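Trultivton Robotics Club – Build Notes
Tutorial 4: Picking cubes out of a bin in simulation

Posted 1/18/25. Updated for the current Graluvel release.

Before you begin

You need the Ater arm model loaded and homed, and you need to have finished Tutorial 3 (joint limits and gravity). If the arm sags when you press Play, go back and fix the drive gains first. Nothing on this page will work with a sagging arm.

The club runs this exercise in simulation before anyone books time on hardware. The task carries over to the Negri challenge, where the bin round uses the same rules: cubes start inside an open bin, the arm lifts one at a time, and a wall touch costs points.

Step 1. Load the scene

Open the club folder and load bin_start. Do not save over it. Make a copy with your team name at the end and work in the copy. The table, the bin and the cubes come in as separate objects. The shelving and the walls are background and have collision turned off.

Step 2. Set the bin collision shape

By default the importer wraps the bin in a single convex hull. A hull closes the top of the bin, so the fingers stop in mid-air at the rim and the cubes get thrown out when physics starts. Replace it with five boxes – four walls and a floor. Check the result with the collision overlay on. The clear walls make it hard to judge this with the overlay off.

Step 3. Set the cube physics

Give each cube a mass of 30 g. Leave friction at the default until you have a working grasp, then tune it. Teams that start with friction turned up tend to end with a grasp that only works in simulation.

Step 4. Write the approach

Use three poses for each cube:

Hover: gripper open, above the rim, centered over the cube.
Grasp: straight down from hover, fingertips just clear of the bin floor.
Lift: straight back up to the hover height, gripper closed.

Keep hover 200 mm above the tabletop. Move from home to hover in joint space, then switch to a straight-line move for the descent. If you run the descent in joint space the fingers swing through an arc, and one of them will hit a wall.

The physics rate should be 100 steps per second or higher. Below that the fingers can pass into the cube before contact is solved, and the cube jumps when the gripper closes.

Step 5. Check the hover pose

Pause the run at hover and orbit the view until you are looking along the front of the table. Both fingers must be open and clear of the rim. Then turn the view to look straight down and check the centering a second time. A side view hides errors in depth.

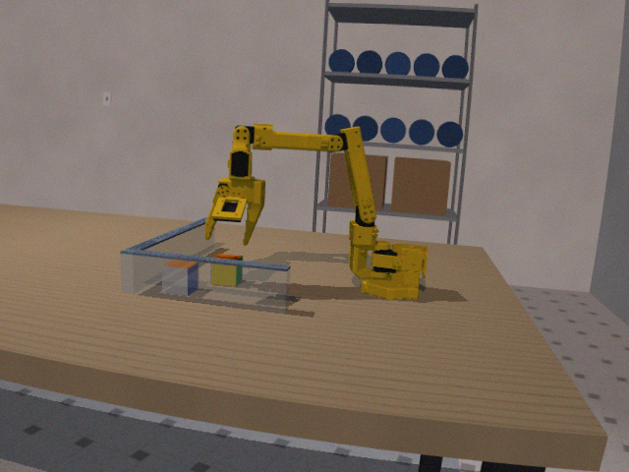
A comment left under the September version of this page says the straight-line descent failed every time until the tool point was moved from the wrist flange to the fingertips, and asks for that to be listed as its own step. It is now Step 6.

Step 6. Set the tool point

In the arm settings, change the tool frame from flange to fingertip. Measure to the midpoint between the two tips with the gripper closed. Rerun Step 5 afterward, as all saved poses will shift.

Step 7. Log the run

Turn on logging and run the full cycle with random seed 257. All teams use the same seed so the logs can be compared. Save the log next to your scene copy and upload both.

Common faults

Cube slips during lift: close the gripper, wait half a second, then lift.
Arm stops short of grasp: a joint limit has been reached. Move the bin closer to the base.
Cube shakes in the bin at start: it overlaps the floor box. Raise it slightly and let it settle.
Log file is empty: logging was turned on after Play. Stop, reset and run again.

Next: Tutorial 5, Sorting by color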